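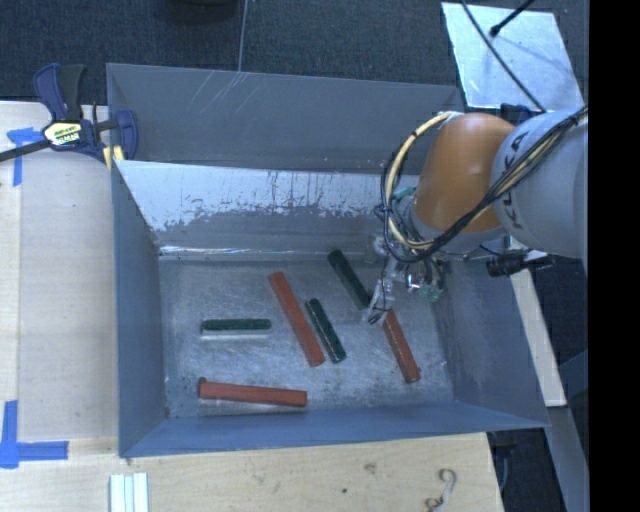 Sellaler picking cell, second progress report
To: Jussara Vieira, Makokha program office
From: Themis Sarantis, Flallard workshop
Period: through the end of December

Where we are

The cell has now picked 1,000 sticks out of the bin and laid them on the bench in the right order, red or green as called for. That was the milestone, and we reached it two weeks after the plan said we would. The plan was written before anyone had tried to pick a stick lying flat against a scratched metal floor that throws back every lamp in the building.

Of the misses, 157 came from reflections and were cured by moving two lights. Sixteen were sticks leaning on the bin wall where the fingers could not get behind them. We do not have a cure for those. We have Walid Awwad, who reaches in and nudges them. He has asked that this be recorded as a feature.

What changed on the floor

Before the cell, two people sorted sticks by color for most of the morning shift. Fanni Dobos now does the loading, the checks and the restarts, and spends what is left of her day at the finishing table, where she had been asking to go since spring. She reports that her wrists are better and her patience is worse. Walid splits his time between the cell and packing. No hours have been cut, as agreed in the grant terms, and both have moved up one pay step.

The early shift is less pleased. Sorting was the job where people talked, and with one person at the bin there is not much of that. We have moved the coffee machine closer to the finishing table – a modest intervention, outside the budget, and so far the most popular thing the project has done.

Training took longer than we promised you. Heikki Huttunen rewrote the restart instructions three times, the last time with Fanni standing next to him crossing things out. They now fit on one page, and the night crew can clear a stop without phoning him at home. He says he misses the calls. We doubt it.

Money

Spending is on plan except for cables, which wear where they loop around the wrist and which we had budgeted as though they would not. The Hidine spares order covers us for the next period.

Next period

Longer sticks, mixed lengths in one load, and a second try at the ones on the wall. We would also like to move the remaining fee for the outside safety review forward by a month, and need your approval for that before the reviewer's calendar fills up. The bin is still held with a bar clamp. A proper bracket is on order, as it was in the last report.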